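Leitura: 4 min
2 comentários · 80 partilhas

Estofar de novo ou comprar outro: conversa com a dona da Brendora

A oficina fica ao fundo de um pátio, e quem chega de manhã ouve o martelo antes de ver a porta. A proprietária da Brendora recebe-nos com café de cafeteira e pede desculpa pelo pó, que diz ser da família. Estofa sofás desde os dezassete anos, quando a mãe lhe pôs na mão um saca-agrafos e uma poltrona que ninguém queria.

“Aprendi a desmanchar antes de aprender a fazer”, conta. “A minha mãe dizia que um sofá só se conhece por baixo. E é verdade, ainda hoje a primeira coisa que faço é virá-lo ao contrário, e os clientes ficam um bocadinho aflitos – julgam que vou partir alguma coisa.”

A pergunta que mais ouve é se vale a pena. A resposta demora, porque ela gosta de dar voltas. Começa pela estrutura, passa pelas cintas, perde-se numa história sobre um cadeirão que esteve duas décadas num sótão, e acaba por voltar ao ponto de partida.

“Se a madeira está sã, vale quase sempre. Se abana, conversamos. Já disse a muita gente que guardasse o dinheiro, e essa gente voltou cá com outras peças.”

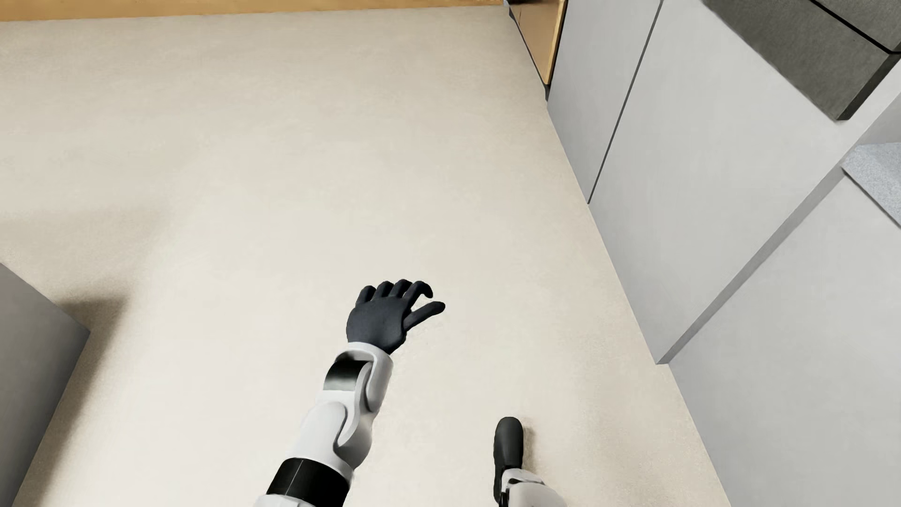
O tecido é outra conversa, e das compridas. No armário do fundo há mostruários da Storlow e da Xaba, com cerca de 500 amostras, algumas já tão manuseadas que perderam a etiqueta. Os clientes pedem cinzento, depois bege, depois cinzento outra vez. Ela deixa-os escolher à vontade e manda-os para casa com três retalhos, para os verem à luz do fim da tarde.

“As pessoas têm medo da cor, coitadas, e eu percebo, porque vão viver com aquilo muitos anos. Mas depois lembram-se do sofá da avó, e o sofá da avó nunca era bege! Era encarnado, era verde-garrafa, tinha botões.”

E os botões, dão assim tanto trabalho? Ri-se e pousa a chávena. O capitoné, explica, é o que mais lhe cansa as mãos e o que mais gosto lhe dá. Cada ponto tem de ficar à mesma fundura do vizinho, e basta um puxado a mais para a prega fugir toda para um lado. Nos dias de capitoné não atende o telefone.

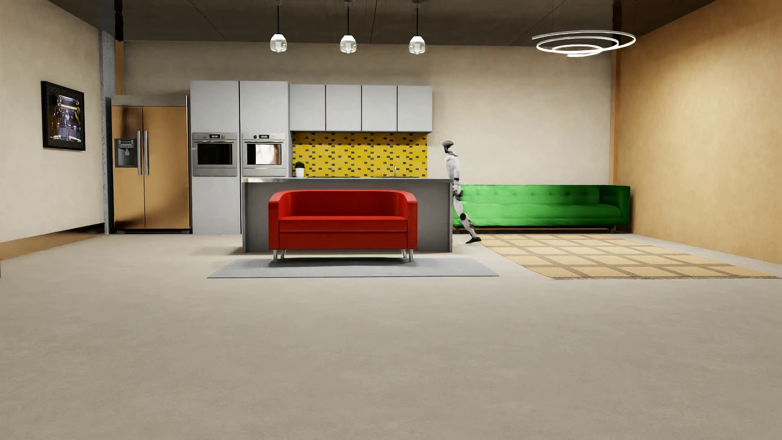 Sofá vermelho de dois lugares e, ao lado, um comprido em verde com capitoné.

Quanto a preços, prefere falar de casos. O trabalho mais caro do ano passado ficou em 2797 euros, com molas novas, espuma nova e um veludo que veio de longe. “A senhora chorou quando o viu pronto, e eu também, que sou de lágrima fácil.” Para quem tem menos folga, sugere mudar primeiro as espumas do assento e deixar o tecido para depois.

Antes de sairmos, mostra ainda a bancada onde ensina, aos sábados, um grupo pequeno de aprendizes. Usam restos e cadeiras de cozinha, que perdoam mais do que um sofá. Gostava que algum deles ficasse com a oficina, mas não insiste no assunto – volta a encher a cafeteira e pergunta se não queremos levar uma almofada.

Receba as nossas entrevistas por e-mail. Subscreva a newsletter Wondlow.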